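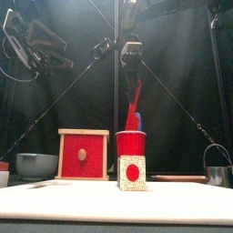
Print this story
E-mail this story

The Pie Safe on Kalogeropoulos Street

Rosalinda Cabanatuan had been meaning to clean out her mother's kitchen since the spring, and then it was summer and too hot, and then her knee was bad, and so it was a Tuesday in November before she finally put the key in the door and smelled the old smell, which was bay leaf and floor wax and a little bit of gas from the stove that everyone in the family had always promised to look at.

She had brought boxes. She had also brought her cousin Jhun Villanueva, who was strong and good-natured and who could be counted on to hold up any object in any room and ask if he might have it.

"This?" said Jhun, before she had her coat off. He was holding a colander.

"Take it," she said.

"And this?"

"Jhun, let me sit down first."

So she sat, in the chair by the window where her mother used to sit to shell peas, and looked at the pie safe. It stood against the far wall as it had all her life, a tall homely thing with punched tin doors, and it had come over from the Natavar house when Rosalinda was four and had taken three uncles and a borrowed door to get it up the steps. Her mother had never once kept a pie in it. She kept string in it, and birthday candles, and the good scissors, and every letter anyone had ever sent her, and on the top shelf, behind the gravy boat, a coffee can with a lid that the children were not to touch.

They had touched it, naturally. Rosalinda remembered standing on a chair with her brother holding her ankles, and getting the can down as far as her chin, and hearing something slide inside it, and then hearing the screen door. She had put it back so fast she bit her tongue. For years afterward she and her brother had argued over what it was. He said money. She said teeth, because a girl at school had told her that mothers kept them.

"You want me to get that top shelf?" Jhun asked.

"I'll do it," said Rosalinda, and then she thought about her knee, and said, "No, you do it. But bring me the can and don't open it."

He brought it over in both hands like a cake. The lid had rusted a little and took some persuading with a butter knife, and while she worked at it Jhun wandered politely off to look at the frying pans, though she noticed he had stopped making any noise with them.

Inside was a roll of paper tied with kitchen string. It was recipe cards, or rather the backs of things that had been made into recipe cards, envelopes and calendar pages and the stiff part of a stocking package, and every one of them was in her mother's slanting hand, and every one of them was for the same cake. Her grandmother's cake, the orange one, the one her mother used to say could not be written down.

"Ellex flour, no good," said the first. "Too dry. Try butter from Mrs. Prarance." And on the next, "Butter fine. Oven too hot. R. ate two pieces anyway, bless her." And on another, in pencil, "Nearly. She would have said nearly." They went on like that, card after card, all the years of Rosalinda's growing up, sometimes with a spot of something on the corner, sometimes with a note that had nothing to do with cake at all. Rain again. Paid the gas. R. has a cough.

She read them slowly, and she did not notice that the light had gone off the floor until Jhun switched on the lamp and set a cup of tea by her elbow. He had found the tea somewhere, heaven knows how old it was, and he had put in too much sugar, the way he did for everybody.

"Is there a last one?" he asked. "One that worked?"

She turned over the last card, which was half of a Christmas envelope. It said, "Forgot the orange peel. Everyone said it was the best yet. Do not tell them." And under that, darker, as if she had come back with a different pen, "Try again Sunday."

Rosalinda laughed until she had to put the cup down, and then for a while she wasn't laughing, and Jhun patted her shoulder and looked at the ceiling.

"Well," he said after a bit, "does that stove still light?"

"It leaks."

"I'll look at it," said Jhun, and he got down on the floor with the flashlight and began to look at it, and Rosalinda went to see if there were any oranges at the corner.

Print this story
E-mail this story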